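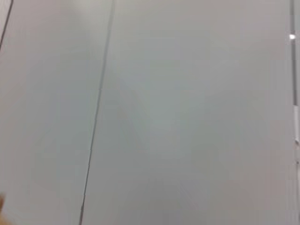 Grustari arms on the packing line — what's it like after the first few months?
Workplace and Jobs > Warehousing

benchseat_27
Posted June 2024
We're getting three of the Grustari arms at the Sistville site to close and stack cartons. There are nine of us on the line now. Management says no job losses, just "changed duties". Anyone worked next to them for a while?

tranari_nights
Been on with them since last winter at Tranari. Nobody was let go on my shift but two people left and weren't replaced. The lifting is gone, and my shoulder is better for it. What you get instead is standing at the screen clearing faults. On a bad night it stops every few minutes because a flap is up.

dockside
Changed duties means fewer hours. Ask to see the roster before they go in, not after.

tranari_nights
dockside, depends on the site. Our hours stayed the same. The casuals copped it though, I'll give you that.

dockside
Casuals are people.

loosepallet
I do maintenance at Bashir. We ran ours up to 3000 cartons a shift and the people downstream couldn't keep up, so it got turned back. The arm sets the pace if you let it. Get a number agreed in writing.
Also ask who is allowed to reset it. At our place only two of us were trained at first and everyone else stood there waiting — then got asked why the count was down.

benchseat_27
Thanks. They've told us one day of training, all of us in together. Is that enough?

loosepallet
For clearing a jam, yes. For re-teaching a position, no. I had a week and was still ringing the supplier.

greycardigan
I'll disagree with most of this. I'm 58 and did almost 300 lifts an hour at peak before ours went in. I'd have been finished by now. I check labels and do the changeovers and I go home without a sore back. The noise is worse and you don't talk to anyone much, that's my only complaint.

dockside
Glad it worked for you. Did they raise your rate for doing changeovers?

greycardigan
No. We asked in June and we're still waiting.

tranari_nights
Same here. Get the classification sorted before you sign off on the training, benchseat.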